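How to Fold and Store Cloth Napkins So They Stay Nice
21 Feb 2020

If you are anything like me, your cloth napkins live in a drawer that you open only when company is already coming up the walk. Mine did for years. I would pull out a crumpled wad, hold it up to the light, sigh, and reach for the paper ones. Then my neighbor Emiliano Toledo, who grew up over his family's restaurant in Mansilla, sat me down at his kitchen table with a stack of clean napkins and a pot of coffee, and I have been a reformed woman ever since!

Start with the washing. Cotton and linen both do well in warm water with a mild soap, and I skip the fabric softener altogether (it leaves a coating, and a coated napkin won't soak up gravy). If you have a stain, rub a little dish soap into it and let it sit for 27 minutes. I know that is an oddly exact number, but it happens to be the length of the radio program I listen to while I wait, and it has worked on everything except beets.

Take the napkins out of the dryer while they still feel a touch damp. Shake each one hard, the way you would shake a rug, and lay it flat on the table with the pretty side down. Smooth it from the middle out with the palms of your hands. For everyday napkins I stop right there and never get out the iron. For the holidays, all right, I iron, and I press on the wrong side first so the print keeps its color.

Now the basic fold. Bring the bottom edge up to the top edge and line up the corners before you do anything else. Run your hand along the crease. Then fold the left side over to the right, and you have a neat square. If you want the long shape that sits beside a plate, fold that square in half once more and press down gently to set it. 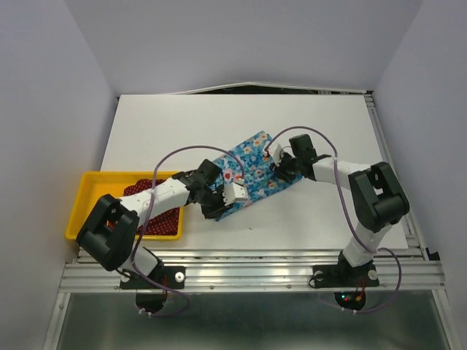
A blue floral print, folded.

Prints are kinder to beginners than plain colors, I think. A small flower pattern hides a crooked crease, and it hides last October's cranberry sauce too. Plain white shows everything, so save it until your hands know the motions.

For storing, stack the napkins with the folded edges all facing the same way, and keep each stack low enough that the ones at the bottom don't get hard creases. I keep 2 stacks, one for every day and one for good. Every few months I refold the good ones along a different line, which keeps the cloth from wearing thin in one spot. My friend Geert Nijs rolls his around cardboard tubes and swears by it, and if you have the drawer space, by all means give it a try.

One last thing about drawers. Line them with plain cotton or acid-free paper, and leave out the scented sachets unless you like your dinner to smell of lavender. A dry drawer away from the stove is best. Mine is under the bread box, and it sticks in wet weather, so give it a good tug.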